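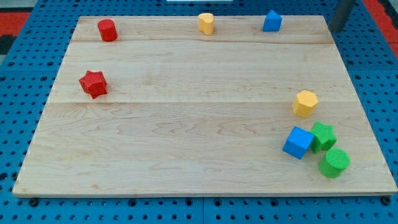 2 April 2021

Up before seven. Cold in the kitchen again, so I ate toast standing next to the radiator and listened to the traffic report for a road I no longer drive on.

Worked on the Spanish for most of the morning. Lesson 9 is all past tense and I keep mixing up the two kinds. Nuria Degefa marked my last page and sent it back with more red than blue on it. She says I should read it out loud before I hand it in. I did that today and caught 3 mistakes on my own. The list in the back of the book has 2,000 words. I learn a few, lose a few, and go back over the colors and shapes when I'm tired – rojo, amarillo, estrella. Those at least have stayed put.

Walked to Fakhoury after lunch for rice, onions and the flat bread. They were out of the bread. Came home by the canal. The water is high and the path is muddy past the second bridge, so I turned back there.

Pito threw up on the hall rug. He ate his dinner fine and slept through the evening, so I'm not calling the vet yet.

Mom phoned at five. She turns 74 in July and doesn't want a party – she wants lunch and to be home by three. I told her I would book a table. She asked how to say "granddaughter" and I had to look it up.

Rain tonight. Need to pay the gas bill tomorrow and finish the exercises on page 74.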